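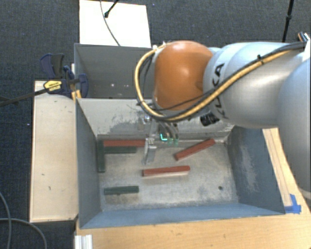 **Home Exteriors / Speaker Notes**

# Do You Need to Seal That Driveway Before Winter?

Slot is 14 minutes plus questions. Skip slide 3 if the last speaker ran over.

**Opening**

Ask for hands: who has had a flyer in the door that says "last chance before the frost"? Leave the hands up. Then: who called the number?

I got one last October from an outfit called Caltbridge Paving. It said an unsealed driveway could be ruined in one winter. My driveway had gone five winters without a coat at that point. It had two cracks, both next to the downspout.

**Slide 2 – What sealer does**

- Slows down sun damage and fuel stains on asphalt. Fine, I'll give them that.
- Makes it black again. This is what most people are paying for, and they should say so.
- Does not fix a soft base, a low spot or a crack you can get a quarter into.

Pause here. Somebody usually wants to argue about cracks. Tell them crack filler is a separate job and a cheap one.

**Slide 3 – The temperature question**

Most cans want mild air, day and night, for a full day or more after you put it down. Read the can. If the nights are already cold, the coat stays soft and comes up on your tires. A contractor who will spray it anyway in late fall has a schedule to fill.

Concrete is a different product and a different talk. Don't get pulled into it.

**Slide 4 – The quote**

Put up the Pretitz Street quote with the address blacked out. $4000 for "full restoration". Read the line items out loud, slowly:

- Clean and prep
- Edge treatment
- Two-coat seal
- "Winter protection package"

Ask the room what the last one is. I called and asked. The man on the phone said it was the second coat. The second coat is already on line three.

The house was built in 1939, and the quote leans on that a lot – "older property", "historic surface". The asphalt is much newer than the house. Age of the house tells you nothing about the driveway.

**Slide 5 – What I would do first**

1. Go out in heavy rain and watch where the water goes.
2. Move the downspout if it empties onto the pavement.
3. Clean and fill the cracks while it's still warm enough.
4. Pull the weeds on the edges and pack soil against any drop-off.
5. Then look at it again in spring.

Numbers 1 and 2 are the ones people skip. Water gets under, freezes, lifts. A shiny top coat won't do much about water coming in from the side.

**If asked about Minia**

The rubberized stuff from the home show. I've seen one driveway with it, on Castellanos Avenue, and it looked good after one year. One year is not long. The brochure promises a lot more than that and I couldn't find who pays if it peels. Ask for the warranty in writing before you ask for the price.

**Questions**

Likely ones: gravel, snow melt products, whether to shovel or blow. On salt – it's hard on concrete, less so on asphalt, and I don't have a favorite brand.

Handout is the one-page list from slide 5. Leave the stack by the door.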